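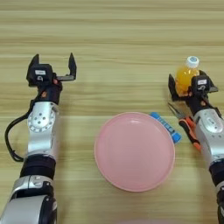 The bottle in the right gripper, with the plate in the middle of the table.

Thu 7 January
By Brynhildur Ásgeirsdóttir
4 min read

What the idle arm teaches

Before the holiday I promised to write down what we found with Baltetance, our small change to the training of two-arm policies. The report is with my colleagues at Odico and it is rather dry, so I try to tell it here in a simpler way.

The task is easy for a person. A bottle of orange drink must go onto a pink plate, and the other things on the table must stay where they are. The robot has two arms and is free to choose. It may use the left or the right one, or it may move the bottle with one arm and correct it with the other. We recorded 794 demonstrations by teleoperation, and I did a good part of them myself, which explains my shoulder.
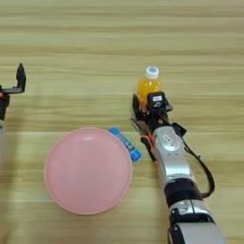 When I looked at the recordings again in slow speed, I noticed how much the second arm moves while it has nothing to do. My hand was on the controller, so it drifted a little. It went up when I was thinking, and it went down when I was tired. The ordinary imitation loss treats this drift exactly the same as the careful closing of the fingers at the bottle. The network spends its effort on copying my nervous hand.

So we cut the demonstrations into segments, 2,193 in total, and marked for every segment which arm was in contact or going to be in contact soon. "Soon" is 300 milliseconds before the fingers touch something. For the arm outside of such a window we lower the weight of the loss, down to a small value. I want to underline that it is small and never zero. With zero the idle arm did very strange things, and once it pushed the plate almost to the table edge. The weight must be enough to keep the arm in a sensible place.
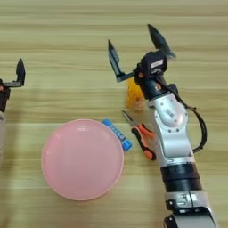 The second part of the method is even simpler. We add one output which says, for each arm, if it is busy or waiting. We do not use this output to control anything. It only shares the inner layers with the rest of the policy, and I believe it forces them to remember who has the job at the moment. Gunnlaugsson (our reading group, named after the street) was sceptical about this, and asked if the extra output alone would give the same result. We tested it. Alone it helps a bit with the choice of the arm, but the approach to the bottle stays shaky.

With both parts together, the waiting arm is calmer, and the working arm starts to close at a better moment. What surprised me more is the behaviour near the small objects. The blue glue stick and the tool with the orange and black handles lie close to the way of the right arm, and the old policy touched them often. The new one goes higher over them. I have no full explanation. Perhaps the cleaner signal lets the network see the few demonstrations where I was really careful. 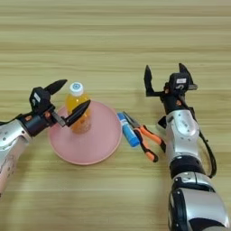

What does not work yet

Releasing is our weak point. The policy waits too long with open fingers beside the bottle, as if it would ask for permission, and sometimes it closes again. The contact marks do not help here - a gripper which just let go and a gripper which is about to grasp look almost the same to our labels. I have started to mark the two cases separately in Tronus, our labelling tool, but it is slow work by hand.

The plate is also a question. We accept the bottle anywhere on it, even near the rim, and one could say that this is generous. I would like to repeat the evaluation with a stricter rule before I show any success rate on this blog.

The training code will go to the Odico pages at the end of January, together with the segment labels. If you have a two-arm setup and recordings where one arm mostly waits, please try the lower weight first, before the extra output. It is a change of 2 lines, and I am curious if your idle arms are as restless as mine.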